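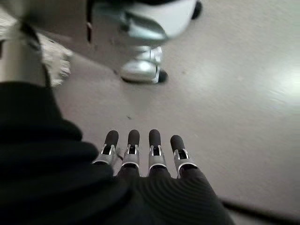
Tip 7: Finger stops responding after a sleeve change

Fault seen on a Stirkel hand in December: one finger stayed half closed and the controller logged error 41. Cause was the sleeve cuff, pulled too far forward and caught at the base of the hand.

Press the emergency stop and isolate the battery before touching the fingers. Roll the cuff back clear of the joints. Check each joint for lint. Do not oil. Restore power with other machines parked and run the open/close test. If 41 returns, replace the tendon, part 274.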